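Home | Kitchen | Workshop | Bench notes | Contact

Cleaning and re-oiling a wooden spatula

Notes by Eyvindur Overgaard

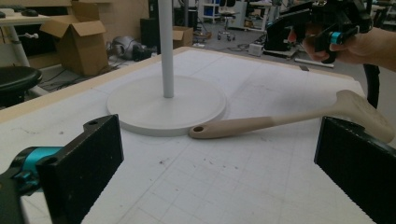 Light wooden spatula on the gridded cutting mat, hanging hole at the handle end.

Untreated wood takes up water through the end grain first. On a spatula the end grain is at the blade tip and the tip of the handle, and the wall of the hanging hole exposes a little more. Treat all three before the flat faces.

Wash in hand-hot water with a small amount of washing-up liquid. Do not soak. Wipe off and stand upright, blade up, for at least 22 hours in a room with some air movement. A radiator shelf dries one face faster than the other and the blade will cup.

Sanding: the first wash raises the grain. Knock it back with 400 grit, used dry, along the length of the handle and out towards the blade tip. Two or three passes per face. Roll a strip of the same paper into a tube for the hole. Brush off the dust, then wipe with a barely damp cloth and leave for an hour.

Oil: food-safe mineral oil or pure tung oil. I use the Gravedari board oil, stock no. 1437, from the Poltton shop. Flood the end grain, wait ten minutes, flood again. One thin coat elsewhere. Wipe back hard. Tung oil needs several days to cure between coats; mineral oil can be used the next morning. Lay oil-soaked rags flat outdoors to dry before binning them.

Work surface: a light cutting mat shows up dark specks and smudges, so wipe it down before the oil comes out. Grit trapped under the blade will score it. The printed grid is handy for checking a straight handle for bend: lay the edge along a line and look for daylight.

Repeat in April and again in autumn.

Comments

Papadopoulos: Would 240 do if I have no 400? Mine is very furry.

E. Overgaard: Yes, to start with. Finish finer or it will fur up again.

Grokelow reader: Walnut oil worked for me but it smelt off by the summer.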